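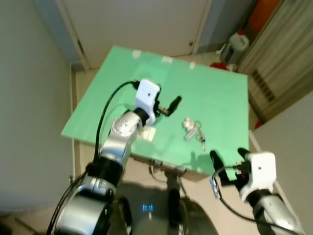

Keys and card on the green board, both grippers ready.

Filed under: Student Projects > Manipulation and Grippers
Print this thread | E-mail this thread

Pustotholm
2018-05-08
Hello all. I am helping with the final year project in our college and I would like some opinions before the students write their report. The group is two students, Clodagh Dunne and Maeve Ó Ceallaigh. The task is handing over: the left arm takes the keys from the board, passes them to the right arm, and the right arm puts them down on the small card. The arms are driven by a person during recording, and then the program learns from the recordings.

They have 874 recordings that we consider clean. With a simple box or a cup the program is already good. With keys it is not good. The left gripper closes on the fluffy charm, lifts, and the rest of the bunch turns under it and is never in the same position twice. Then the right gripper arrives at the place where the metal ring was in the recordings, and closes on air.

My question is: should they record more, or change the object? The report is due at the end of May.

Egan
Change the object. I say this with respect, but a key ring is four or five objects which happen to be joined. In my club we lost a whole winter with a chain. Take the charm off and use one key with a stiff tag. You will have a result in three days and the students will have something to write.

Tundska
I do not agree with Egan. If they take one key with a stiff tag, they have again a box, only thinner. The pastor already says that boxes work. The interesting part of the project is exactly that the thing hangs and turns.

Tundska
Sorry, "the poster", not "the pastor". My keyboard corrects me in the wrong language.

Egan
Interesting is good, but they have a deadline. A student who writes "it failed and we are not sure why" gets a lower mark than a student who writes "it worked for this, and here is the limit". I have sat in these examinations.

Bradeck
Which part does the left gripper hold in the recordings? Always the charm, or sometimes the ring or the silver piece? If the drivers did different things then 874 is a small number. We had 2,764 for a folding task and half of them were useless, as one driver liked to begin from the left corner and the other from the right. The program learned to begin in the middle.

Pustotholm
Bradeck, this is a very good question and I had to ask. Clodagh always takes the charm because it is soft and does not slip. Maeve takes the metal ring when she can see it well, and otherwise the charm. They did not write down who was driving for each recording. Clodagh thinks she can separate them by the hour, as Maeve has lectures in the morning.

Bradeck
Then I would start there, before anybody records anything new. Separate them, train only on the charm ones, and look if the right gripper still misses. It costs one night of computer time.

Tundska
Agree with Bradeck. Also I would look at the starting position. In your picture the dark blue key points down to the right, away from the bunch. Is it always laid like this? If yes, the program perhaps knows only this one case. Throw the keys on the board from a small height and record what comes.

Egan
Throwing them is the opposite of what I would do with three weeks left. First make one position work, then two.

Tundska
Egan, we will not agree on this one, and it is fine.

Maeve_OC
Hello, I am Maeve from the project. Thank you for reading so carefully. To answer Tundska: in the first week we laid the keys by hand, nearly always with the key to the right. Later we dropped them, but some fell over the side of the board and we stopped. I did not know that my taking the ring was a problem, I thought variety was good – our lecturer said so for the cup.

Bradeck
Variety in where the object lies is good. Variety in the plan of the driver is harder for a small data set. With a cup there is one sensible place to hold it, so you did not notice.

Pustotholm
We have separated them now. The charm group is the bigger one, but I will not give a number until Clodagh has checked the mornings again. Training starts tonight. If the right gripper still misses, we will do as Egan says and use the single key, and keep the bunch for the last chapter.

Egan
Good plan. Please write down who drives from now on. A column with initials is enough.

Maeve_OC
The column is already there :)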